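About Noner

Hi, I'm Kristýna, and I run Noner, a small studio that makes avatar rigs, rigging tools and the odd shader for people who spend far too many evenings in social VR. If you've downloaded our free bone renamer, or you've had a tail fixed by us at eleven at night before a dance event, hello again! If you came in from a search for "why does my avatar's elbow fold inward," you're also in the right place, and we'll get to elbows in a minute.

I started out making characters for myself. I'm not a trained animator, I did bookkeeping for a furniture importer, and I learned Blender because I wanted a moth with four arms and couldn't find anyone selling one. The first moth was terrible. The weights on her shoulders were so bad that when she waved, her neck went with it. But people in the world I hung out in kept asking who made her, and then asking if I could fix theirs, and after a while I was spending more time in other people's project files than in my own.

Jocelyn Charbonneau was one of those people. He sent me a dragon with 70 materials on it (seventy! one of them was a single tooth) and asked why his friends couldn't see him. We spent a weekend merging textures over voice chat, and by the end of it he had written a little script that did the boring part for us. That script is still in our toolkit. It's called Imrie, after the dragon, and it has been rewritten so many times that I doubt a line of the original is left.

So that's how there came to be 2 of us, and then Jolán Kelemen joined to do face work. Jolán does all our visemes and expressions by hand. She'll sit with a mirror on her desk saying "oh, ee, ch" for an hour, and the mouths she makes are so much better than the generated ones that I stopped offering the generated ones at all. If you order a custom face from us, you're getting hers.

What we do

Mostly three kinds of work come through the door. There are repairs, where you already have an avatar and something about it is broken: knees pop, the hips float when you sit down, the hair goes straight through the back, full body tracking makes you look like a folding chair. Repairs are my favorite and I'll happily talk your ear off about them. Then there are custom rigs, where you bring a finished mesh (yours, or one you have the right to edit) and we build the skeleton, paint the weights, and set up the menus and toggles. And then there's Tredach, our paid add-on for Blender, which is for folks who'd like to do it themselves and just want the weight transfer to behave.

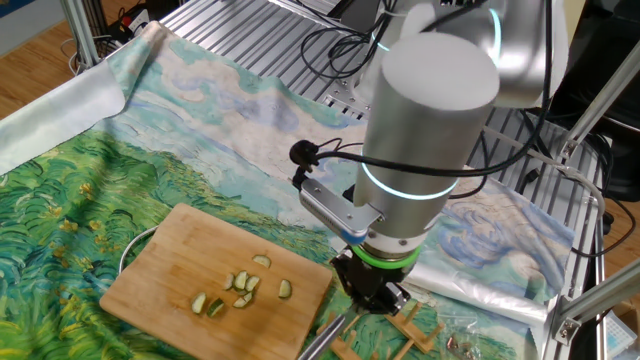 Tredach moves weights from one body to another, so you can fit a jacket made for a skinny base onto a stocky one without painting every vertex again. It isn't magic. Collars still need cleaning up by hand and so do most gloves, and skirts are their own special misery. I'd much prefer you know that before you pay for it. There's a trial on the downloads page that does everything except export, so go try it on your worst jacket first.

About those elbows. Nine times out of ten the arm bones are in a perfectly straight line, and the solver has no idea which way to bend them. Nudge the elbow joint back a tiny bit in edit mode, toward the back of the body, and re-export. Same trick for knees, only forward. I've typed that out so many times that Jocelyn made it an auto-reply, and I decided it may as well live on this page too.

What we don't do

We don't rip models from games, and we won't work on a file that came from one, however nicely you ask. We don't take an avatar somebody else sold you and strip the creator's name off it. If you bought a base from another artist, please send the license along with your request so I can read what edits they allow. Some of them are friends of ours, and all of them worked hard on it.

We also don't do rush jobs anymore. I used to, and I was miserable and so was the work.

How a commission goes

You fill in the form, I read it (me, a person, usually in the morning with coffee), and I write back with questions. I always have questions. How tall are you in real life, do you play seated, which trackers do you have, do you mind if the tail drags a little? Then you get a price, and if you like it, you pay half up front. Our smallest repairs start at $70 and a full custom rig with a Jolán face starts higher, and it depends a lot on how many toggles you want. Everybody wants more toggles than they think.

You'll get a test build to try in a private world, and you can send it back with notes as often as you need while we're still on the rig. Once the face work begins the skeleton is locked, so please wave your arms around plenty before then! Sit down, crouch, lie on the floor, dance badly. That's when problems show up.

Come say hi

Jodavthorpe is our home world, a rainy little harbor town with a mirror in every building, and the café holds way more people than it should. Auður Ragnarsson built it for us and keeps adding boats. Every Thursday at 8 p.m. Eastern we hold open hours in there, and you can walk up and have one of us look at your avatar for free. Bring your project file on the machine you're playing from if you can, as some fixes only take a couple of minutes once we know where to look.

The write-ups on our help pages come out of those evenings. If you spot a mistake in one, or a menu has moved again since the last update, email me and I'll fix it. Comments are turned off for now while I sort out the spam.

Requests for custom rigs open again in June, and repairs are open all year.

Kristýna Trnka, Noner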